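# Vukura Sorting and Folding Surface, Flelar Garment Care Range
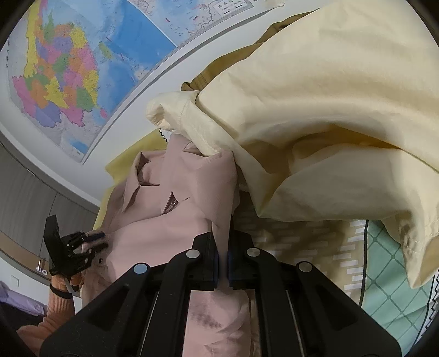 The Vukura surface is a flat, padded work top for sorting, folding and light finishing of clothes at home or in a small shop. It is sold as a top only, or with the Lotasska stand. The cover is a tight cotton weave over dense felt, chosen so that garments can be turned and squared without sliding off the near edge. Mixed piles are the normal starting point: a pale pink garment in fine ribbed fabric, collar folded and the rest crumpled, with a thin cream one heaped over it in heavy folds. Ribbed fabric should be lifted off the pile and laid out before any smoothing, as dragging it from under a second garment pulls the ribs out of line. The cover has no raised seams inside the working area, so a small button or a stitched cuff hem can pass over it without catching.

## Construction

The top has three layers. The core is birch board, sealed on both faces. Above it is a single sheet of wool felt, 14 mm thick, bonded at the perimeter only. The removable cover closes underneath with a drawcord and 4 corner hooks. The drawcord runs in a sewn channel and ends in a cleat on the underside of the long rear edge.

Guide lines are woven into the cover and will not wash out. One runs along the center. Two others mark the usual folding width for adult shirts. The lines are gray on the natural cover and white on the dark cover.

## Specifications

| Item | Value |
|---|---|
| Felt thickness | 14 mm |
| Cover | Cotton, removable, machine washable |
| Corner hooks | 4 |
| Covers supplied | 2 (one natural, one dark) |
| Cord length, underside | 290 cm |
| Core | Birch board, sealed |
| Stand | Lotasska, sold separately |

## Working with collars, cuffs and thin fabric

The following notes were prepared by Ching-wen Hsiao for the Flelar workroom and apply to both covers.

**Collars.** Open the garment and lay it face down, with the collar on the center line. Press the collar flat by hand from the points toward the back of the neck. Pointed collars hold their shape better if the points are set first and the stand second.

**Gathered cuffs.** Do not flatten the gathers. Lay the sleeve along its seam, fold it back at the elbow and leave the cuff resting on top of the body. A cuff pressed under the body of the garment will mark it.

**Thin, loose garments.** Hold at the shoulder seams, lower the hem to the surface first, then let the rest down toward you. Air trapped under the fabric is released by lifting one side seam – smoothing from above only moves it around.

**Zippers and contrast linings.** Close zippers before folding. Turn any darker lining fully inside when stacking with light colors, and use the dark cover if the lining is new and unwashed.

## Choosing a cover

The natural cover is the better choice for dark clothes and for finding loose threads. The dark cover gives more contrast under pale pink, cream and pale yellow fabrics, where edges are otherwise hard to see under a ceiling light. Changing covers does not require tools. Release the cord at the cleat, unhook the corners and lift the cover off the felt.

## Care

Wash covers warm with similar colors and reshape while damp. Do not tumble dry. The felt should be brushed, not washed. If water reaches the felt, remove the cover and stand the top on its long edge until dry.

The surface is suitable for hand steaming at low output. It is not an ironing board, and the perimeter bond will soften under a hot iron.

## Compatibility and spares

The Lotasska stand fits all tops made since the hook pattern was changed in April. Earlier tops need the Kao adapter plate, which is fixed with the screws supplied. Spare covers, drawcords and hooks are stocked individually. Felt sheets are cut to order by Jui-lin Pan and are shipped rolled – allow a full day lying flat before fitting.

For orders of several tops, or for covers without guide lines, write to Houshang Kazemi at the Flelar sales desk and state the cover color required.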